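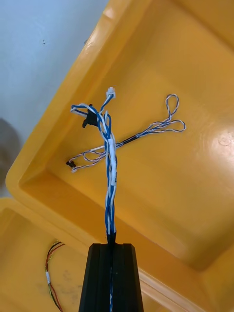 Does a new golf course pay for itself out of green fees?

Rarely at a resort, and you should distrust any brochure that suggests otherwise. The fees usually go toward mowing, water, sand and wages. Money to repay the construction loan tends to come from house lots and hotel nights, so those are the numbers to ask for first.

Resort Golf Development, Handout for Week 4
Reading an opening announcement

Before class, read the two announcements in the packet (Skumham Links and the Totano resort) and the consultant's summary from Vasent. Bring a pencil. We will be crossing things out.

1. What an announcement is for

An opening announcement is sales copy. It goes to travel editors, tour operators and people who might buy a villa. Once you know that, the gaps in it make more sense. Skumham gives us the view from the clubhouse and the grass on the greens, plus a paragraph on the designer's love of the land. It leaves out who owns the water rights. Totano says its course is "set to become a leading destination." Set by whom? Every course I have ever seen announced was set to become something.

Go through the Skumham text and underline each statement that could be checked by an outsider with a phone and a free afternoon. When I did it I was left with the length of the course, the number of holes and the name of the nearest airport. The drive time from that airport did not survive, as it only works if you leave at 5 a.m.

2. The rounds forecast

Vasent's summary has Totano reaching 80 rounds a day by its third season. The figure is printed in bold with no source. Ask these things about it:

Is it an average across the year, or a good day in the dry months?
Does it include hotel guests who play on a package? If so, what share of the package price is credited to golf?
How many days is the course assumed to be closed for storms or for work on the greens?
Which existing course was used for comparison, and who picked it?

On the last point, Vasent compares Totano with Bianchini, a course that has been open for 20 years, sits next to a large town and has a waiting list for membership. Totano has none of this. A comparison like that tells you what the client hoped to hear.

3. Villas

The Totano master plan allows 2,328 homes. I would like you to hold that beside the phrase "low-impact golf community" and decide how much of the phrase is left. The plan may be perfectly sound as a housing project. Then it should be judged as one, with questions about roads, sewage and schools. Calling it golf moves the talk to fairways, where few planning boards feel able to argue.

Note too that fairway frontage sells at a premium, which pulls the routing of the holes away from the best golfing ground and toward whatever layout gives the most frontage. You get long walks between greens and tees, and then carts, and then cart paths. The Totano site plan in the packet shows this at holes 11 to 14.

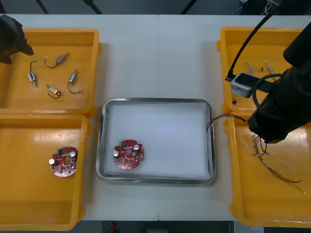 One student in last year's section objected that all this was unfair to designers, who are hired late and handed a boundary line they had no part in drawing, and that a good one can still find a decent course inside it. I accept the first half. On the second, I would want to see the course after several summers, with the maintenance budget cut, before I agreed.

4. "Sustainable" grass

Both announcements say the turf needs less water than other types. Less than which types, grown where, and cut how short? Salt-tolerant grass can often take poorer water, a real benefit near the coast. Poorer water still has to come from somewhere, and new grass of any kind drinks heavily while it is getting established. Neither announcement covers that period. Skumham mentions a storage pond but gives no volume for it.

For next time

Write one page on either course. Take a single claim, say what evidence would support it, and say who holds that evidence. Do not write to the resorts' press offices; they will send you the announcement again. Try the county records desk, which closes at noon in July.

Late papers lose a grade. The Bianchini accounts are on reserve at the library, two-hour loan, and the copy is missing its last page.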